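Laundry workers in Brusville train the machines that will fold beside them
1/22/26

The night shift at the Rastmont laundry in Brusville used to be all folding. Sheets and towels went through the flatwork machines years ago, but shirts, aprons and anything with an odd shape still came down to people at tables. The plant handles 2,000 loose pieces on a busy night, and most of them pass through somebody's hands at least twice.

Since July, part of that staff has worked days in a side room, folding with a gripper in each hand. The motions are recorded and go to Geler, the company building the folding arms Rastmont plans to install.

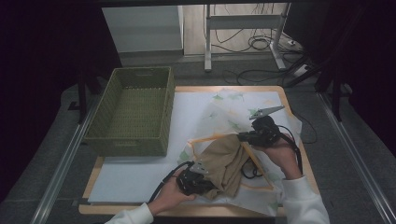

Khaki fabric and a leaf-print cloth on the work table, with a hand-held gripper in each hand.

Folders who rotate into the room get the same hourly rate plus a small bonus. The job is slower than the floor and, by most accounts, harder on the forearms. A folder with 30 years at the plant said her first apron took her longer than a whole stack would have upstairs. Fingers feel where a hem is. Metal jaws don't, so the workers have learned to look for the seam and pinch close to it.
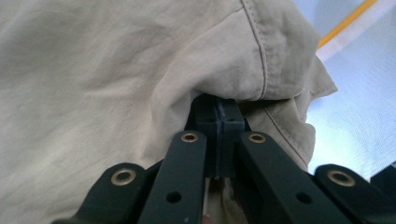 Thin cotton is the worst of it, several of them said. It bunches when it is lifted, and a second layer often comes along with the first. Supervisors had planned on 100 finished folds per person per day. They dropped the target after two weeks – people were rushing, and the recordings were no use to Geler.

What happens to the jobs is less settled. Rastmont employs some 50 folders on two shifts. Managers say the first arms will take over aprons only, and that no one will be let go this year. The Bunnag plant, owned by the same group, made a similar promise when it automated sorting. It kept the promise, but stopped replacing people who left.

Folders have asked for that part in writing. They also want the bonus paid for as long as the recordings are in use, and the company has not answered. The next meeting is set for the end of the month, between shifts, in the break room.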